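Review: Wardale Budget Explorer (desktop edition)

Every August our council puts out its draft spending plan, and every August I tell myself I'll read all of it. It came to 116 pages this time. I got to the end, and I even enjoyed some of it, and for that I have to thank the Wardale Budget Explorer, which I've been using for most of the month.

If you haven't met it, the Explorer is a program for people who want to follow where public money comes from and where it goes. You feed it a budget document (a PDF or a spreadsheet, it takes either) and it sorts the lines into income, running costs, building work and borrowing. Then you can poke at it. What happens to the library service if business rates come in lower than forecast? What if the bus subsidy goes up with wages instead of prices? You drag a slider and the whole plan shifts along with it.

I know that sounds dry. I was up until midnight with it!

The import was the part I expected to hate. I've used Kong's tool for the same job and spent hours fixing columns that had slid sideways. Wardale read our plan in one go and flagged 13 lines it wasn't sure about, each with a link back to the right page so I could check. Most were grants that run over more than one year, and fair enough, I wasn't sure about those either.

My favourite bit is the forecast view. It puts this year's estimate next to the earlier ones and next to what was really collected, so you can see how good the guesses have been. Ours have been a touch gloomy on parking income and far too cheerful on planning fees. I took that to Tianyou Wan, who sits on our residents' forum and has been asking about planning fees for ages, and the two of us had a question ready for the next public meeting within the hour. The deputy finance officer, Jianhua Liang, gave us a proper answer as well, with figures.

The notes feature is lovely too. You can pin a comment to any line and share the file, and whoever opens it sees your comment beside the number. Safta Crăciun and I have been passing one back and forth all month, mostly arguing over road repairs. 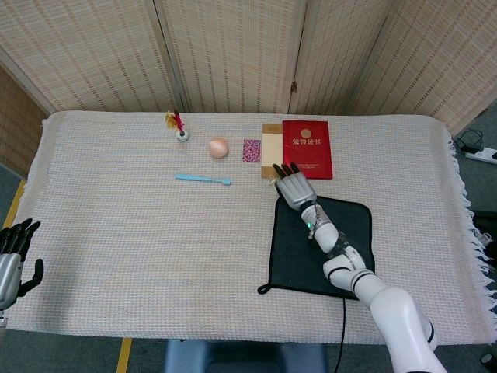

Grumbles, then. The printed reports are ugly, with tiny grey type, and the charts lose their labels if you print two to a page. Pensions get lumped in with wages unless you split them by hand. There's no undo on the sliders, only a full reset, and I've lost a good half hour's fiddling to that more than once. The help pages assume you already know what a precept is (I did, but Safta had to look it up).

It costs £64 for a household licence, which covers 2 computers, and updates are included for as long as you're on the same main version. Not pocket money, but I've paid more for things I've opened once. Parish councils get their own rate and you have to write in for it.

I'd happily recommend it to anybody who goes to council meetings, writes to their local paper or just likes to know what the money's doing. Next I'm going to try it on the county's plan, a much bigger beast, and I'll add a note underneath once I've seen how it copes with the social care pages.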